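Datasets > Gedico Collection > Mixed Parts Boxes

Gedico Mixed Parts Boxes: Data Card

Version of 6 Sep 2022. Maintained by Mitra Rostami and Dexter Abella, Zuteck.

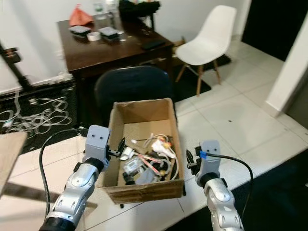
Figure 1. Open cardboard box of cables and small electronic parts, unsorted.

Summary

Gedico Mixed Parts Boxes documents the contents of storage boxes in which cables, connectors, and small electronic parts have been placed together without sorting. The collection covers 12 boxes and 490 image records. It is intended for work on clutter, overlapping objects, and the sorting of office and workshop leftovers.

Contents

Cables and thin wires make up most of the material. They often loop over or between other items, and a single wire may be hidden along part of its length. Small plastic components, housings, and strips are also present. Parts were left as found and were not untangled before recording. The boxes themselves show ordinary creasing and wear.

Labels

Each record carries a box number and a list of item classes. The classes are "cable," "strip," "module," "housing," and "other part." Items that could not be named with confidence were assigned to "other part." Annotators were instructed not to guess the function of a part from its color or shape. Wires that could not be followed from end to end are labeled as one group.

Background Items

Furniture and desk items may appear behind a box. They are not labeled and should be excluded from item totals.

Known Limits

Translucent parts are labeled less consistently than opaque ones. Records made before June use the older Safavi class names; a conversion table is provided in classes_old.txt.

Requests for corrections should state the record number and be addressed to Dexter Abella.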